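**Flutcombe Film Archive opens vote on which forgettable movies to save**

FLUTCOMBE, November. The Flutcombe Film Archive will spend the winter asking the public a question most archives try to avoid: which mediocre movies deserve to last forever?

The program, called Second Feature, will restore 2 titles from the archive's Chauvin collection, a donation of 458 reels that arrived with a polite letter and no index. Most are supporting pictures, the kind that ran before the movie people had paid to see. Several have endings. One has three.

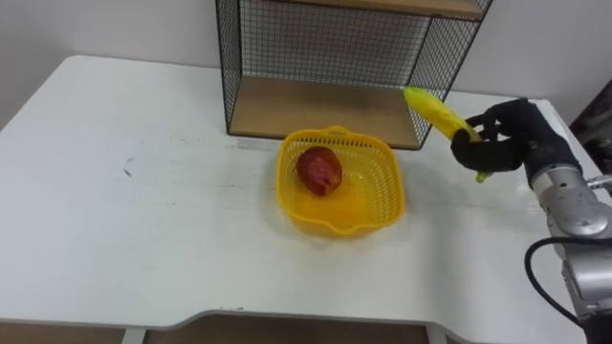
Voting opens this month at the archive's front desk and by mail. Anyone with a Flutcombe library card may nominate a title, provided they have watched it all the way through. The archive will take their word for it.

Early favorites include "The Wuvel Affair," a spy thriller in which the spying is mainly discussed over dinner, and "Brarkum by Night," a musical shot almost entirely in the afternoon. Supporters of the second title have already sent in 129 ballots, many in the same handwriting. These will be looked into.

"Great films have plenty of friends," said program director Duangjai Thepsuriya. "I wanted to do something for the ones that got two stars and a shrug. They tell you what people sat through on a wet evening, and I find that more interesting than another masterpiece." 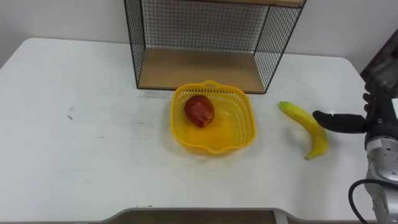 Thepsuriya's view isn't shared by everyone who has written in, and one longtime member complained that "The Wuvel Affair" had been hard enough to get through the first time and should be left to rot in peace. The letter has been counted as a nomination.

The winning films will be shown in the archive's main hall next spring, starting at 7 p.m. Admission is free. Leaving early costs a dollar, payable at the door.

The full list of eligible titles runs to 900 lines, including alternate names, and is available at the front desk on request.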